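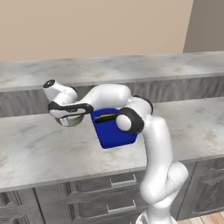 Emmanuel Mugo wrote to tell me I was wrong about the new Storno crackers, and that I'd "obviously eaten them straight out of the bag like an animal." Guilty! I did eat them straight out of the bag, in the car, in the Mapplebeck parking lot, with the engine running.

So for anyone who missed the last post: Storno (the instant soup people, the ones with the red cup) and Prulex (the cracker people) have put out a thing together. It's a soup-flavored cracker and a cracker-flavored soup, sold side by side, and you're clearly meant to buy both. I only bought the cracker, I thought it was salty and a bit sad, and I said so. Emmanuel says you have to crumble the cracker into the soup, and that judging one without the other is like reviewing a sandwich after eating only the bread.

Fine. Back to Mapplebeck I went.

First of all, they've moved the limited editions again. They used to be on the end by the bakery and now they're past the pet food, so I did a full lap of the store and came home with a candle. The soup comes in three kinds: tomato and dill, smoky onion, and one just called Golden, which tastes like chicken but doesn't say chicken anywhere on the cup. I checked the ingredients twice. Yeast extract, turmeric, "natural flavor." Okay then.

I made the smoky onion first. You fill it to the line, put the lid back down and wait 4 minutes, and I will say that the smell when you peel the lid off is fantastic. It's like when somebody two houses over is grilling and you stand in the yard pretending to look at the gutters. The soup on its own is thin, though. The toasty cracker taste is in there if you go looking, kind of malty, but mostly it tastes like onion powder that has been told about a campfire.

Then I crumbled in a handful of the crackers, feeling like I was losing an argument, and yeah. Okay. It's much better. The crackers go soft on the bottom and stay crisp on top, the broth thickens up, and all that salt I complained about has somewhere to go. I ate the whole cup standing up and then made the tomato one right after, so that was lunch and I guess also dinner.

The tomato and dill didn't work as well for me. There's a sweetness to it, almost ketchup, and the dill shows up late and won't leave. My sister loves it and took my second cup home with her, so your mileage may vary. Golden was the one I expected to hate and it's my favorite of the bunch! I'd keep a few of those in my desk drawer at work. A cup has 1,589 milligrams of sodium in it before you add a single cracker, so maybe not a few. Maybe one, for emergencies.

Now the grumbling part. The cracker bag is sold as "sharing size" and it's mostly air. If you do the crumbling thing properly you'll get through a bag in two or three cups, and then you're back past the pet food for another one. I'd happily pay a bit more for a little packet of crackers tucked under the lid. Pollent did exactly that with their corn chowder back in April and it was such a nice touch (I never did find out why they stopped selling it, and if you have any left in your pantry please don't tell me).

Also the lids. Why do the lids on these never stay down? I used a butter knife to hold mine and it slid off and took the lid with it. If you've got a trick for this, I want to hear it.

Would I buy them again? The Golden, yes, and the smoky onion if it's on sale. The crackers by themselves, still no, and I'm not budging on that one, Emmanuel. They need the soup. You were right about the crumbling and I've now said so in public, so please stop sending me pictures of your lunch.

Next time I want to try the Prulex seaweed ones my neighbor brought back from a trip. They've been sitting on top of my fridge and I keep looking at them and then having toast.

Filed under: Snack Reviews, Soup, I Was Sort Of Wrong

Contact | © 2024 All rights reserved | Back to top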